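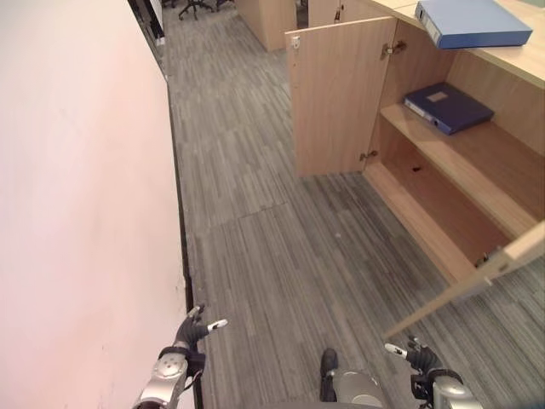 Care of Carpet Tile, Baseboards and Painted Walls

Household and Workplace Tips from the Mulcahy Residents' Service

Carpet tile is now common in home offices, finished basements, shared hallways and small workrooms. It wears well and can be repaired one piece at a time, but it needs a different routine from wall-to-wall carpet. The following guidance applies to most tile with a firm backing. Where the manufacturer's instructions differ, the manufacturer's instructions should be followed.

Routine vacuuming

Walkways should be vacuumed twice a week and the rest of the room once a week. Entrances may need daily attention in wet weather. Use a machine with an adjustable head, set so that the brush touches the surface without dragging on it. Make the first pass along the length of the walkway and the second pass across it. Slow passes lift more grit than quick ones.

Empty the canister or change the bag when it is two-thirds full. Check the brush roll for thread and hair before starting. A tangled roll can catch a loose tile edge and pull it up.

Striped and flecked patterns hide soil for a long time. Do not wait for the floor to look dirty. A white cloth pressed firmly onto the pile and turned once will show whether dust is building up.

Spills and spots

Blot liquid at once with a plain white towel, working from the outside of the spill toward the middle. Do not rub. When no more liquid comes up, apply a small amount of cool water and blot again.

For spots that remain, mix 2 teaspoons of clear dish soap into 16 ounces of lukewarm water. Dampen a cloth with the mixture, hold it against the spot for a minute, and blot dry. Rinse with a second cloth dampened in plain water. Soap left in the pile attracts dirt, and a spot that seems to come back after a few days usually needs another rinse.

Test any cleaner first on a spare tile or in a closet. Bleach and products containing bleach should not be used unless the label of the carpet specifically allows them.

Candle wax and chewing gum should be hardened with ice in a plastic bag, then lifted off in pieces with a dull butter knife. Ink should be blotted with rubbing alcohol on a cotton swab, using a fresh swab each time color transfers. Keep the alcohol on the surface of the pile and open a window while working.

Replacing a single tile

A badly stained or worn tile can be changed without disturbing the room.

Find the edges of the tile by parting the pile with a flat screwdriver. Slide a putty knife under one corner and lift slowly. Scrape off any dried adhesive and vacuum the bare floor. Look at the arrow printed on the back of the old tile and compare it with the arrow on the new one before setting it in place. Press the new tile down from the center toward the edges, and brush the seams with your fingers so that no pile is trapped between them.

A new tile will look brighter than its neighbors. Residents who prefer an even appearance may take a tile from beneath a cabinet or desk for the visible spot and put the new one in its place. Store leftover tiles flat, in a dry room. Tiles stored on edge will curl.

Adhesive tabs may be used in place of glue where the original floor was laid with them. Do not mix tabs and wet adhesive under the same tile.

Baseboards

Dark baseboards show dust and pale ones show scuffs. Both should be dusted before the floor is vacuumed. A dry microfiber cloth wrapped around a ruler will reach the narrow top edge. For vinyl or rubber base, wipe with a damp cloth and mild soap, then dry promptly so that water does not run behind the strip.

Black heel marks on light base can be removed with a clean pencil eraser. Where the base has pulled away from the wall, remove the old adhesive, apply a thin line of cove base adhesive, and press the strip in place with a hand roller. Wipe away any excess before it sets.

Painted walls

Dust walls from the top down with a soft, dry mop head. Flat paint should be washed as little as possible. Satin and semigloss finishes will tolerate a damp sponge and a drop of dish soap. Wash from the bottom up, since drips running over a dry, dusty surface leave streaks that are hard to remove. Rinse and pat dry.

For touch-ups, stir the paint thoroughly and apply it with a small foam roller. Brush marks on a large, smooth wall are easily seen in side light. Write the name of the color, the finish and the room on the lid of the can before storing it.

Wood-finish cabinets

Wipe cabinet fronts in the direction of the grain with a cloth that has been wrung out well. Laminate needs no polish, and wax will leave a film on it. Real wood and veneer may be polished twice a year. Water should never be allowed to stand along a bottom edge or at a joint, where swelling begins.

Before moving a loaded cabinet across carpet tile, empty it and place furniture sliders beneath each corner. Dragging the weight across the seams can shift a whole row.

Deep cleaning

Carpet tile should be deep cleaned once a year, or every six months in a busy hallway. Low-moisture methods are preferred. The Trosta dry compound and the Fatora encapsulating cleaner are both stocked at the service counter. A tub of Trosta covers 200 square feet. Fatora is sold as a concentrate and must be diluted according to the label.

Keep foot traffic off the floor until it is fully dry. Fans placed at either end of a hallway will shorten the wait.

Borrowing equipment

Residents of the Mulcahy and Stuken buildings may borrow a hand roller, furniture sliders and a low-moisture machine at no charge. Requests are taken at the service counter on Tuesday mornings, or by telephone at extension 979. Machines should be returned empty, with the brushes rinsed and the cord wound. The counter is closed for inventory during the last week of December.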